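Home | Proceedings | Authors | Program | Search
Filed under: Manipulation Software / Perception and Planning

4. Task Supervisor and Scene Handling

In this section we describe the software layer that decides, at each control cycle, if the arm is allowed to move, and to which target. The low-level controller and the hand driver were presented in Section 3 and are used here without change. All the development was done on the electrical assembly table, where the parts are white or gray on a white surface, and this choice has strong influence on the perception part. 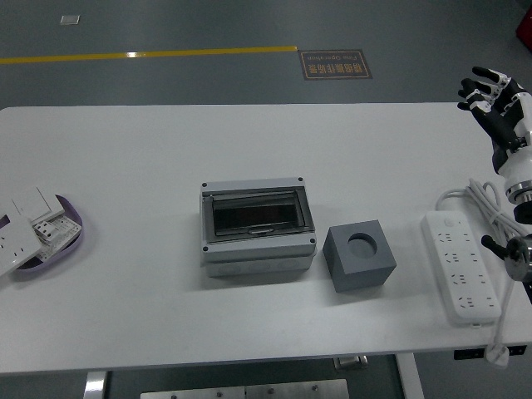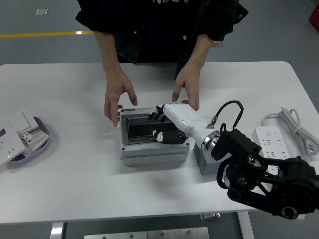 Figure 4. The assembly table from the head viewpoint. First view: the enclosure with its transparent cover, between the tray of fittings and the gray cube, and the hand raised over the table. Second view: the hand over the enclosure, with a person's hands near the same box.

4.1 Scene model

The supervisor does not work on images directly. It works on a small scene model, called Murunel in our code, which keeps one record for each known object. A record has a class name, a pose in the table frame, a pose covariance, and the time of the last accepted observation. The table frame is fixed at startup by fitting a plane to the depth points and then fitting the outline of the tabletop. We tried at first to use the floor markings as an additional reference, but they are hidden too often by the arm or by a person, and we removed this option.

The segmentation network was fine-tuned on 3040 annotated head-camera images. In the first version we gave the enclosure as one class. This was a mistake. The transparent cover returns depth values which belong sometimes to the cover and sometimes to the interior behind it, and the estimated height of the box was jumping between the two surfaces. In the present version, the body and the cover window are separate classes. The pose is estimated only from the body, and the plane of the cover is then computed from the known model of the box. Depth points inside the window mask are not used for pose, but they are kept for the collision check, where a wrong point costs only a small delay.

Cables need another treatment. A power cord has no useful rigid pose, so Murunel stores it as a list of occupied cells with a height of nine mm added above the measured surface. The planner treats these cells as forbidden for the fingers and as expensive, but permitted, for the forearm. The socket strip itself is a normal rigid object. When its lower part is hidden by the arm, the pose filter keeps the last orientation and increases the covariance only along the long axis of the strip.

The tray of fittings is the most difficult region. Wall plates lie over each other and over the rim, with front faces and back faces mixed, and the color gives almost no information for separating one plate from the next. We do not ask the network for single instances here. The region is stored as one height map, and instances are computed only when the task requests a fitting.

4.2 Self-filtering

The head camera sees the hand and a part of the arm in most positions, and these points must be removed before the scene model is updated. The usual method is to render the robot model at the measured joint angles and to delete every depth point close to the rendered surface. For the links of the arm this works well. For the hand it was not sufficient, because the white shell and the gray enclosure are near to each other in brightness and the glossy surface gives incomplete depth. We therefore combine the rendered mask with the network mask for the hand, and we take the union of both. The cable above the forearm is not a part of the robot model at all. For this one we defined by hand a swept volume, fixed to the wrist, and all points inside are ignored.

The union removes sometimes too much. When the fingers are at the rear edge of the box, a strip of the box body disappears from the data. In this case the filter is running on prediction. We limit this period to 200 consecutive cycles, after which the supervisor stops the motion and requests a free view of the object.

4.3 Shared workspace states

The supervisor is a state machine with four states: FREE, SHARED, HOLD and RETREAT. In FREE, the planner may use the full speed profile. The state changes to SHARED when a human hand or forearm is detected above the tabletop. In this state the speed is reduced, and each new target must be confirmed by two subsequent updates of the scene model. The distance between the human hand and the nearest link is computed with the raw depth points and not with the fitted skeleton, because the skeleton is unstable when only the lower part of the body is in view.

HOLD is entered when this distance becomes smaller than the threshold of the current motion. The arm keeps its position with low stiffness. The fingers do not open automatically -- an early version did this, and a part released in the wrong moment is not safer than a part which is held. RETREAT moves the hand upward along the last free segment of the path, and it is allowed only if the segment is still free in the present scene model.

Transitions back to FREE are slow on purpose. The detector may lose a human hand for several images when it is behind the robot hand, and a fast return would accelerate the arm exactly in this situation. A hidden hand is therefore kept in the model at its last position, with a volume that grows until it is observed again.

4.4 Replay tooling

Every state transition is written to a log together with the scene model before and after. The replay tool was written by Rokeya Paul and runs the supervisor offline on the recorded input, without the robot. Our present regression set contains 1098 transitions, and it is executed before each change of the thresholds or of the network weights. A difference in the state sequence is shown side by side with the camera image, and a person decides if the new sequence is acceptable. The acceptance is stored with the commit.

The tool has one limitation which we should mention. Replay is open loop, so after the first difference the recorded images do not correspond any more to the motion which the new version would command. We evaluate only up to this point, and the remaining part of the recording is marked as not tested. Closed-loop evaluation needs the simulator, where the transparent cover is still modeled poorly, as discussed in Section 6.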